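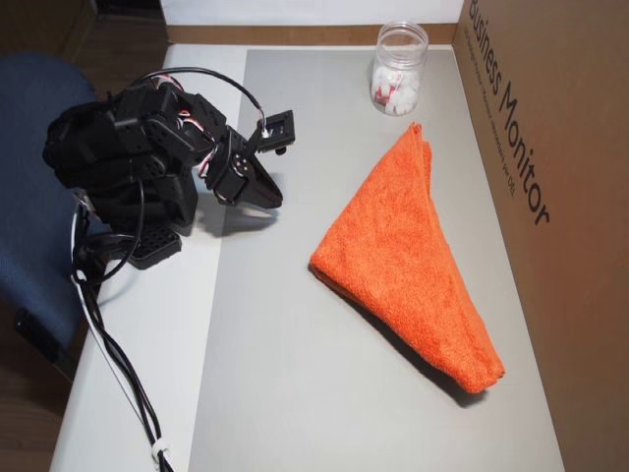

Dandel Seed Library Opens in December at the Sabbagh Building

CELICO – Gardeners in Celico will soon be able to borrow seeds the same way they borrow books. The Dandel Seed Library opens its drawers in December on the ground floor of the Sabbagh Building, with 400 varieties of vegetables, herbs and flowers, and we can't wait to see what people grow!

Anyone who lives in the Veltach Valley can join for free. Members may take home up to 8 packets a season, and each packet comes with a card that tells you when to plant, how deep and how far apart. At the end of the summer, we ask members to save a little seed from their healthiest plants and bring it back for the next gardener.

Over 200 of the varieties were handed in by local families, and 82 of those are beans (this valley loves its beans). There are pole beans that have been passed down since before the rail line came through, a small sweet pepper that does well in our short summers, and a purple-striped squash that keeps until spring.

The library will be open mornings from 9 a.m. to noon through the winter, with longer hours once planting starts. Seed-saving classes for beginners begin in February. Tomatoes and lettuce come first, squash later on.

To donate seed, bring it dry, in a paper envelope, marked with the plant name and the year it was picked.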